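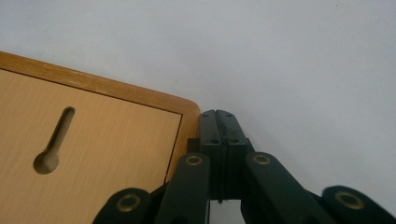 带圆角边框的木质面板：边框为橙棕色，内面为浅米色，纹理竖直。

Anero发布Fragkou水性木器涂装体系，面向带边框木质部件的分色涂装

Plisimcombe，7月——木器涂料制造商Anero宣布，Fragkou水性木器涂装体系即日起接受订单。该体系由封闭底漆、着色剂、中涂和面漆组成，适用于柜门、抽屉面板、托盘、镜框、椅背嵌板等由边框和内嵌面构成的室内木质部件。产品在Anero位于Plisimcombe的工厂生产，由Movura负责仓储和配送。

边框与内面采用不同颜色的木质部件，在家具和家居用品中使用较多。两个区域的木种、含水率和砂光方向往往不一致，对涂料的吸收速度也不同。沿用单一配方涂装时，常见的缺陷集中在三处：内面因吸收过快出现色斑，边框圆角处漆膜偏薄，边框与内面交接的缝隙内积漆。积漆部位干燥后收缩较大，颜色偏深，在后续使用中容易首先开裂。

Fragkou体系针对上述缺陷调整了各层涂料的流变性能和渗透性能。用户可在同一条水性生产线上完成两种颜色的涂装，清洗介质和底漆无需更换。

体系构成

封闭底漆为低粘度丙烯酸分散体，粒径较小，用于控制内面木材的吸收量，并固定砂光后残留的短纤维。底漆可采用喷涂或擦涂方式施工，干燥后呈无色透明状态，对浅色木材的本色影响较小。涂装端面和圆角时，建议先行湿润擦涂一遍，再与大面一同喷涂。

着色剂分为透明型和半透明型。透明型用于保留木纹对比度要求较高的部件，半透明型用于减小不同批次木材之间的色差。着色剂不含成膜树脂，须由中涂封盖，不得单独作为末道涂层使用。深色边框应先于浅色内面着色，遮蔽材料在着色剂表面干燥后方可移除。

中涂为聚氨酯改性丙烯酸分散体，主要作用是填充导管和建立膜厚。配方中加入了缔合型增稠剂，在喷涂剪切条件下粘度较低，到达工件表面后粘度迅速回升，可减少涂料由棱边和圆角向低处流动的现象。中涂干燥后使用细砂纸手工或机械打磨，粉尘为干性粉末，不易堵塞砂纸。

面漆提供哑光和半光规格，均为双组分。固化剂为亲水改性异氰酸酯，与主剂混合后应在适用期内用完。超过适用期的混合物粘度变化不一定明显，不能以粘度作为是否可以继续使用的依据。哑光规格使用前须充分搅拌，防止消光剂沉底造成光泽不均。

施工与干燥

体系支持空气喷涂、混气喷涂和空气辅助静电喷涂。采用静电喷涂时，须配备适用于水性涂料的隔离供漆系统。供漆管路及接触涂料的阀体应为不锈钢或相容塑料材质，不应使用碳钢或镀锌部件。

面漆在标准车间条件下的表干时间为90分钟。达到表干后，部件可转入干燥架继续干燥，但不得叠放。完成末道面漆后6小时，部件可进行轻度搬运和五金安装；包装应在第7天之后进行。提前包装时，残留水分和成膜助剂无法正常逸出，包装材料的纹路可能转印到漆膜表面。

上述时间适用于通风正常、湿度受控的车间。湿度偏高时，水分挥发减慢，应优先增加换气量，再考虑提高温度。单纯提高温度容易使表层先行封闭，水分滞留在漆膜下部，形成针孔或发白。针叶材部件含有树脂，受热后树脂可能渗出，应采用较低的干燥温度并延长干燥时间。

面漆的建议湿膜厚度为每平方米160克以内。在垂直面或带有弧形轮廓的部件上，应分次喷涂达到所需用量。单次用量过高，边框内侧角部会出现流挂，竖直木纹上的流挂在侧光下尤其明显，干燥后难以通过局部打磨修复。

接缝处理

边框与内嵌面之间的接缝是带边框部件的主要质量控制点。内嵌面为实木时，会随环境湿度变化而横向胀缩，漆膜如果在接缝处连续搭接，可能沿缝隙撕裂，并露出未着色的木材。Anero建议在组装前完成内嵌面四周的底漆和着色，组装后再喷涂中涂与面漆。这样处理后，内嵌面在干燥季节收缩时，露出的部分与可见表面颜色一致。

内嵌面为贴面人造板时，尺寸变化较小，可在组装后统一涂装。此时应检查接缝内有无胶粘剂溢出。残留胶膜会阻止着色剂渗入，形成浅色线条；应在着色前用刮刀清除，再顺木纹方向打磨。使用砂纸横跨接缝打磨会在边框与内面之间留下交叉砂痕，着色后砂痕颜色加深，应予避免。

缝隙较窄的部件可在喷涂后用干燥压缩空气以低压吹扫，排出缝内多余涂料。吹扫应在漆膜尚有流动性时进行，方向由缝隙中部指向两端。圆角部件的吹扫应避开弧形段，防止涂料堆积到边框外沿。

质量验证

Anero应用实验室对Fragkou体系进行了附着力、耐液、耐干热、耐湿热和耐划痕试验，试件包括阔叶材、针叶材和贴面人造板，并设置了带圆角和不带圆角的边框组合件。各项试验的试件制备条件、养护时间和判定方法列于技术资料，用户可向Anero或Movura索取。

实验室数据用于比较配方，不能替代用户在自有生产线上的验证。基材来源、砂光设备、喷涂设备和干燥条件的差异均会影响最终结果。在批量投产前，用户应使用实际生产基材制作样件，并在养护期满后进行检验。颜色确认应以全套涂层完成后的样件为准，仅涂着色剂的样板不能作为交货依据。

与现有产品的兼容性

Fragkou中涂和面漆可用于覆盖Anero现有水性封闭底漆。与溶剂型底漆配套使用时，底漆应完全干燥并经过打磨，且须事先进行附着力测试。不建议在含蜡、含硅或经植物油处理的表面上直接施工。

Fragkou着色剂可与Anero现有水性色浆混合调色，添加比例应符合技术资料的规定。色浆过量会降低中涂的层间附着力，在深色边框上表现为胶带粘贴后整片脱落。不同批次的着色剂在同一订单中使用时，应预先混合均匀。

贮存、运输与安全

全部产品应贮存在通风、避光、不结冰的场所。主剂受冻后可能出现不可逆的凝聚，解冻后外观恢复均匀的产品也不应继续使用。固化剂对水分敏感，开启后应立即密封；容器出现鼓胀时，应停止使用并与供应方联系。

双组分面漆喷涂作业须在有机械排风的喷房内进行，作业人员应按照安全数据表佩戴呼吸防护用品、手套和护目用具。水性产品的清洗废液含有树脂和颜料，应集中收集，不得直接排入雨水或生活污水管网。固化剂及其混合物的废弃处理应遵守当地法规。

Movura的配送网络在低温季节使用保温车辆运输主剂。收货时应检查包装上的防冻指示标签，标签变色的货物应在签收单上注明，并单独存放，等待处理。

供货与包装

封闭底漆、中涂和面漆以桶装供应，着色剂另设小包装，用于试样和修补。固化剂按主剂配比定量包装，可整罐加入，减少现场称量误差。标准颜色为现货供应，包括橙棕、深胡桃、浅米和无色系列；非标准颜色须提交全套涂层要求及基材样品，由Plisimcombe工厂的调色部门制作确认样板。

原有双色部件专用着色剂将继续供应至库存用尽，之后由Fragkou透明型着色剂替代。两种产品的色号不能直接对应，已有长期订单的用户应申请换色样板。替换期间，Anero提供新旧颜色对照资料，对照结果仅适用于资料中列明的基材。

技术服务

用户可向Movura预约生产线评估，内容包括供漆管路材质检查、喷嘴选型、干燥区换气条件和废水收集方式。评估报告由Anero应用实验室出具。首次使用双组分水性面漆的用户，应在评估完成后再安排混漆设备调试。

技术资料、安全数据表和色卡的中文版本可通过Anero技术服务部门获取。索取资料时，请注明部件类型、基材、现用涂装方式及目标光泽。

关于Anero

Anero从事室内木器涂料的研发和生产，产品包括水性底漆、着色剂、面漆及辅助材料，主要用户为家具、门窗内饰和木质家居用品制造企业。生产工厂和应用实验室设于Plisimcombe。

关于Movura

Movura为工业涂料仓储与配送企业，提供温控运输、分装及空桶回收服务，并负责Fragkou体系的订单处理。

媒体联系：Anero新闻办公室，Plisimcombe
订单与样品：Movura客户服务部

产品数据以供货时有效的技术资料为准。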